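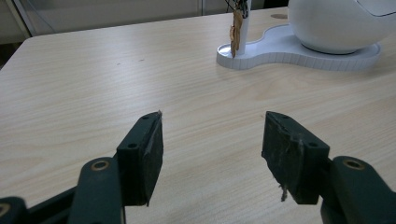

*Table 3, top surface. Pale beige ground, tan and cream grain streaks running left to right.*

# Worktable Surfaces, Wedumham Room

This page belongs to the furniture record for the Wedumham room. It covers the tops only. Frames, seating and storage have their own pages and are not repeated in these notes. The record is kept by Ada Mancuso, with measurements by Marleny Quintero.

The record started as a paper folder and moved online in June. Entries are short by design. Each one gives the finish, the direction of the grain and any points that matter when a table is moved, cleaned or matched with another.

## Table 3

**Finish.** Wood-grain top in pale beige. The streaks are fine and horizontal in this view, with tan over cream. There is no strong figure to line up against, so the shade has to be matched first and the pattern second.

**Size.** Top 50 inches long, 26 inches deep. Thickness 27 mm, measured at the edge with calipers. The mixed units come from the supplier sheet and have been left alone.

**Supplier.** Dramell, standard range. The shade is listed on the order as Pluvberg Light. The same name was used for an earlier batch with a pinker tone, and the two should not be placed side by side.

**Grain direction.** Lengthwise. When two tops are joined end to end the streaks read as one long run and the joint is hard to pick out from a standing position. Joined front to back, the seam shows more clearly. Joined at a right angle, the change in direction is obvious from the door.

## Notes on color

Color was checked against the Dramell sample chip with the ceiling lights on and the blinds closed. Under daylight the chip moves toward cream; under the ceiling lights it moves toward tan. Neither reading is wrong, but a replacement should be ordered from the chip. Screens differ too much to be used for matching.

The older tops in the Chávez annex are a flatter beige with a wider streak. They were bought from another range and are not a match for Table 3, although the inventory gave both as "light wood" until Marleny split the entries. Any label that still carries the old wording can be replaced at the next check.

## Cleaning

- Dry cloth first, then a damp one with a drop of dish soap. Wipe with the grain.
- Dry the top straight away, including the edge strip.
- No abrasive powder and no scouring pads. Even 400-grit paper leaves a dull patch on the test offcut that shows at a low angle.
- Tape residue: warm soapy water, left to stand for a minute, then a plastic scraper held flat.
- Wax is not needed. It collects in the fine texture and makes the surface uneven to write on.

Marks that stay after two passes should be written up on the table sheet with their distance from the left front corner. A second attempt with a stronger product is Ada's decision.

## Moving

Two people, one at each short end. Lift by the frame - the edge strip is glued and will not take the load. Table 3 goes through the main door on its side with the top facing the hinge. The annex door is narrower and the legs have to come off first. The leg bolts are kept in a labeled bag in the top drawer of the tool cabinet, with the hex key taped to the bag.

If the table is stored upright, put felt under the lower edge and keep the top away from the radiator. A top that has been stored in the cold should stand in the room overnight before it is bolted back to its frame.

## Corrections

The first version of this entry gave the depth as the length and the length as the depth. That has been fixed. The thickness was measured again at the same time and did not change.

Send further corrections to Marleny Quintero with the table number in the subject line. For access to the sample chips, ask Ada Mancuso. The chips are stored flat in the gray envelope behind the supplier sheets and go back in the same order.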